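# Tonero regional flight log

Cabin notes, timings and seat details from short regional flights, kept as plain CSV files. The notes were taken by passengers, mostly from window seats, and typed up afterwards by Gisela Villalba and Domingo Toledo.

Last updated: Mon 19 August

## What is in the log

There are 500 rows, one per flight leg. Each row has 18 columns. The ones people ask for most are:

- `leg_id`: our own number, not the airline's flight number
- `pushback` and `gate_in`: local time, 24-hour clock
- `seat`: row and letter as printed on the boarding pass
- `stand_type`: `bridge`, `steps` or `bus`
- `service`: what came round on the trolley, in free text
- `remarks`: anything else the passenger wrote down

Times were read from a watch or phone. `pushback` means the moment the aircraft first moved. `gate_in` means the moment it stopped for good, so a wait for a stand is counted as taxi time.

The `service` column was the hardest to tidy. Ludmila Polák went through it in April and merged the spellings, so "bread roll", "roll" and "small roll" are now all `roll`. Sandwiches are kept apart, even when the filling was not noted. If a passenger slept through the service the cell says `asleep`, and if there was none it says `none`. An empty cell means we don't know. 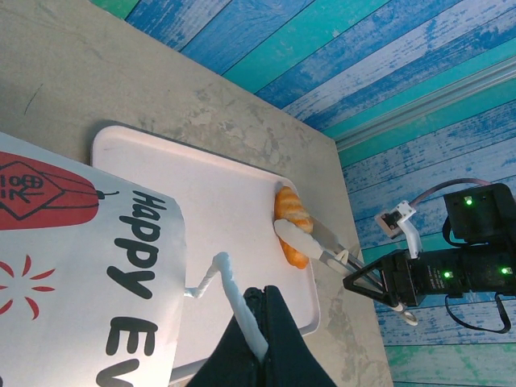 Remarks were left as written apart from names of crew, which have been taken out. Some are in Spanish or Italian and have not been translated. Gerardo Donati checked the Italian ones for typing errors.

## Files

```
legs.csv one row per flight leg
stands.csv stand types, with notes
changes.txt corrections, newest first
```

`stands.csv` joins to `legs.csv` on `stand_type`. All files are UTF-8 with commas and a header row. Open them with the import option in your spreadsheet, or it may turn some seats into numbers (12E is the usual victim).

## Known problems

- 22 legs have no `gate_in`. Please leave them out of any taxi time sums.
- 2 legs cross midnight. Their `gate_in` is earlier than their `pushback`, and the date column gives the day of departure.
- Window seats are heavily over-represented. Don't use the log to say anything about where people like to sit.
- Aircraft type was taken from the safety card where someone looked. Otherwise it is what the booking said, which may have changed on the day.
- Bus transfers are timed to the aircraft stopping, not to the terminal door.

## Corrections

Send the `leg_id`, the column and the value you think it should be to Santino Bravo. A scan of the boarding pass helps with seats and dates, but please cover the booking reference first. Changes go into `changes.txt` with the old value kept alongside the new one.

## Reuse

Free to copy and change. Please credit "Tonero regional flight log" and give the date of the version you used.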